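How to Set Up a Bottle Sorting Table With an Arm and One Person

These steps cover a shared returns table, where a small robot arm and a worker clear mixed drink bottles together. We wrote them for the Feditz site after the first month and revised them on 2021-10-19. They assume the arm is already bolted down and has passed its safety check.

Before the arm came in, a sorter at Feditz stood at the table for a full shift, picked up each bottle, read the label and put it in the right crate. Now the arm does much of the lifting and the worker does the reading. That changes how the table should be loaded and how long anyone should stay at it.

Step 1. Clear the table. Wipe it down and take away crates, tape and cups. Light-colored tops work best with our software, and old scuffs don't matter.

Step 2. Load a small batch. Lay the bottles on their sides in the far half of the table and leave the near half open. They can touch and point in different directions. Full and empty bottles can go in the same batch. Check that every cap is screwed on.

Step 3. Set the grip. Start with the low force setting in the Poren menu and raise it one notch at a time. Thin water bottles buckle before juice bottles do. If you use soft covers on the gripper, check them for tears at the start of the shift.

Step 4. Agree on who takes what. The worker may reach for any bottle the arm isn't moving toward. With both at the same end of the table, keep your hand low and let the arm finish its lift.

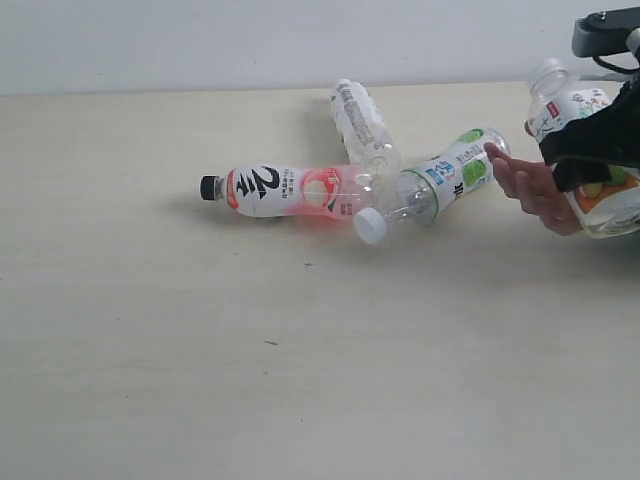

Ilse De Smet wrote to us that her crew at Wovville tried it the other way, with the worker always going first, and the arm spent half the shift waiting. They went back to taking turns after 2 days. She also asked that the page say plainly that nobody's hours were cut there. The sorters were moved to crate checks for part of the shift, and some of them would rather have stayed at the table.

We had the same split at Feditz. People with sore wrists were glad of the change. A couple of the fastest sorters found the pace dull and asked for other work. Ask your own people before you write the schedule, and ask again a few weeks later.

Step 5. Practice the handover. Some bottles need a person to look at them, usually because the label is torn or the deposit mark can't be read. For these the arm holds the bottle out over the table. Put your hand out below it with the palm up and wait. Don't pull. Take hold of the bottle first, then press the foot pedal to open the gripper.

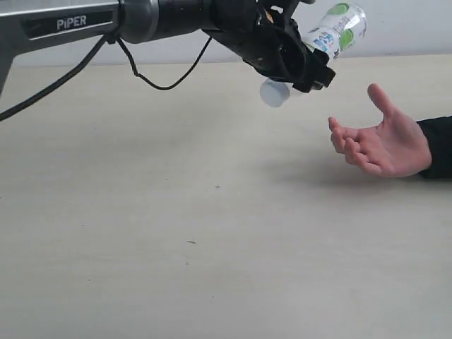 New workers should do 40 handovers with empty bottles before they try a full one. Most people pull too early at first, which trips the force limit and stops the arm. To restart, step back from the table, press the green button and wait for the tone.

Step 6. Do the odd ones by hand. Keep a list by the table of bottles the arm handles badly. Ours has 19 entries, mostly square bottles and anything with a sleeve that slides. When one of those comes up, the worker takes it, reads the label and crates it.

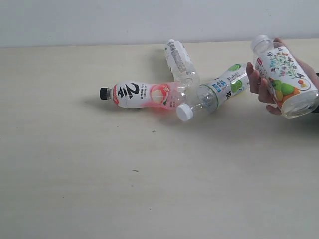
Write down each bottle you had to take this way, with the time. The Bastos log sheet has a column for it. At the end of the week the shift lead goes through the sheet and decides whether the grip settings need changing.

Step 7. Rotate. We switch people after every 200 bottles. The work is lighter than it was, but watching the arm is tiring in its own way, and mistakes in label reading go up toward the end of a long turn. Sign the sheet when you hand over, and tell the next person which grip setting is in use.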